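Reviews > Storage > Small Cabinets

Wurdale Desk Cabinet: Review

14 shares | 3 comments

The Stekincombe Household Review has assessed the Wurdale, a small one-drawer cabinet sold by Bahrami for keeping stamps, keys, receipts and similar items in order. The cabinet was bought at the full price of £95 and used daily in our office until April.
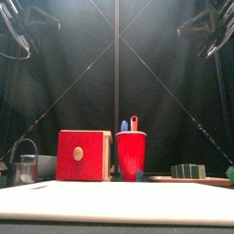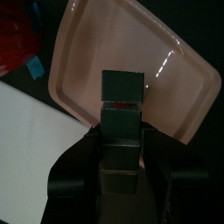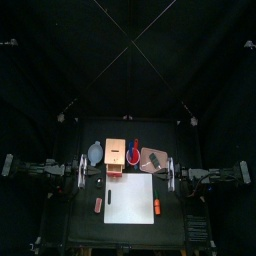
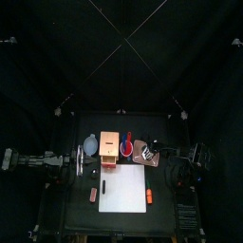

Construction and capacity

The drawer runs smoothly and closes flush. It held 154 standard receipts before the pile began to catch on the upper rail. Readers with more paper to store should consider the larger Wenska, which took 453 in the same test, although it needs a deeper shelf.

The joints remained tight after 600 openings. The finish marked slightly near the handle and was restored with a damp cloth. There is no lock, and the maker does not offer one as an extra.

Assembly and instructions

The cabinet is supplied assembled. The leaflet covers cleaning and wall fixing, but the print is small and the drawing of the rear bracket is unclear. Two of the four felt pads came loose in the first month. Bahrami replaced them free of charge on request.

Verdict

Recommended for light household use. The price is high for a single drawer, and buyers who need to secure documents should look elsewhere.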